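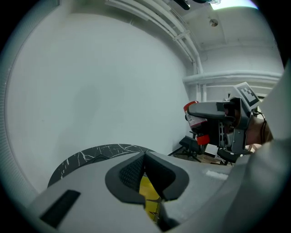 Photo: Stijn Van Leeuwen

3 min read

Andetti 2460 swivel chair, black

The Andetti 2460 is a plain black office chair on a five-star base with castors. We supply it to offices, workshops, training rooms and shared studies, mostly in small lots. It is sold singly or in pairs, and the price per chair is the same either way. Two black chairs on a brownish wooden floor, as in the photo, is close to how most of our customers use it: a white room, hard flooring, and seats that get pulled from one table to the next all day.

The 2460 replaces the older Andetti with the four-legged frame, which we stopped stocking in March. If you have the older chair, the seat pad does not fit the new one. The fixing holes are in a different place.

Seat and back

The seat is padded and slightly rounded at the front edge. It goes up and down on a gas lift, worked by a lever under the right-hand side. The back tilts and can be locked upright. There is no headrest, and we do not offer one.

Armrests are left off as standard so the chair can be pushed right under a desk. They can be ordered as an extra and bolted on later. You need both armrest bolts loose before you tighten either one, and a second pair of hands is useful.

Base and castors

The five legs of the base spread wide, so allow for this if you are placing chairs close together along a wall with pipes or trunking at floor level. The seat will clear the pipework but the feet may not.

Two kinds of castor are available:

Hard castors, for carpet. Supplied unless you ask for the other kind.
Soft castors, for wood, vinyl and sealed concrete. Please say so when ordering. There is no charge for the swap at that stage.

A set of soft castors bought afterwards costs 39 euros. They push in by hand. To remove the old ones, lay the chair on its side and pull straight out. A flat lever helps if they are stiff, with a folded cloth under it to protect the base.

Sweep wooden floors before rolling chairs over them. Grit caught in a castor marks a floor faster than the castor does, and our guarantee does not cover flooring.

Assembly

The chair comes in one box with the base, lift, seat and back separate. A hex key is in the bag with the bolts. Fit the castors first, then stand the base on the floor, drop the lift into the centre and lower the seat on to it. Sit down firmly once to settle the lift. Attach the back last.

Frans Willems in our workshop can put the chairs together before delivery if you prefer. Assembled chairs take more room in the van, so the delivery charge goes up. Ask for a quote with your postcode and say whether there is a lift in the building.

Care

Wipe the seat with a damp cloth and a little washing-up liquid. Keep solvents off it, including the sort used to take labels off bottles and jars. Check the bolts under the seat twice a year. Hair and thread wound round the castors can be cut away with small scissors.

Guarantee and spares

The guarantee is two years on the lift, base and mechanism. Castors and seat pads count as wearing parts. We keep spares for all of these at Skonthorpe, and most go out the next working day.

Stock

We had 400 chairs in the last delivery. All are black. The grey version has been delayed by the maker and we are not taking orders for it yet.

To try one, call in at the Kerkier showroom, where there is a pair beside the meeting table. The Wuyts branch has the chair in its catalogue but none on the floor.

Orders and quotes: Shobha Rodrigues
Spares and repairs: Lorna Swanson

Page last checked May 18, 2019

Shared 2 times · 0 comments

Sign up to our newsletter for stock news and clearance lists. You can unsubscribe at any time.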